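About Kemstead

Kemstead is a calibration and repair company for weighing equipment. We service bench scales, platform scales and counting scales used in food preparation, packaging, dispatch and school laboratories. The company was started by Myrtle Obi and Reginald Park, who had worked together in the service department of a scale maker, and it remains owned by the people who work in it.

What we do

Most of our work is routine calibration. A scale is checked at several points across its range, from the lowest load at which it is used up to its full capacity, and then with a load placed off centre. Readings are recorded before and after any adjustment. Both sets appear on the certificate, so that a customer can see how far the scale had drifted since the last visit.

We also repair load cells, displays, power supplies and levelling feet. Where a part is no longer made we will say so before starting work. Scales sold under the Trudix and Borkex names are covered in full. Other makes are accepted after a short check by telephone.

Weights

Our reference weights are kept in a room held at a steady temperature and are sent out for checking every November. Working weights are compared against the reference set before each round of site visits. A weight that has moved outside its limit is withdrawn and the customers affected are told in writing. Records are kept for four years.

People

Myrtle Obi is responsible for certificates and the quality manual. Reginald Park runs the workshop. Otis Szabo and Tavion Okafor carry out site visits, and Otis also trains customers' staff in daily checks. Accounts and bookings are handled by Ignacio Strickland.

We issued 1,596 certificates in our last full year. 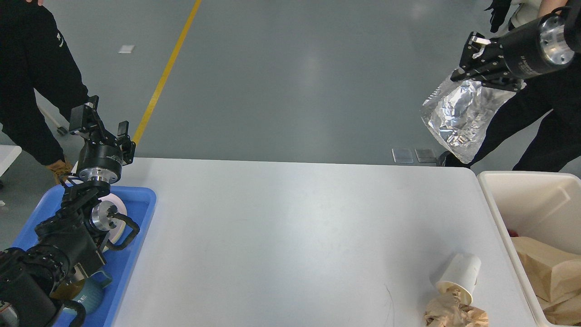

Site visits are booked in half-day blocks. The customer should provide a level surface, mains power and a clear path for the weight trolley. Scales should be switched on two hours before the visit and left undisturbed. Food residue must be removed beforehand. A scale that cannot be cleaned on site may be brought to the workshop, where the usual turnaround is around 3 working days.

Workshop

The workshop is in the Alcantara building, on the ground floor, with level access from the loading bay. Items may be handed in at the side door during opening hours. Please label each scale with the company name, a contact number and a short note of the fault. Transit locks should be fitted where the maker supplied them.

Prices are given per scale and depend on capacity. Travel is charged separately.

Page last revised 3 May 2020.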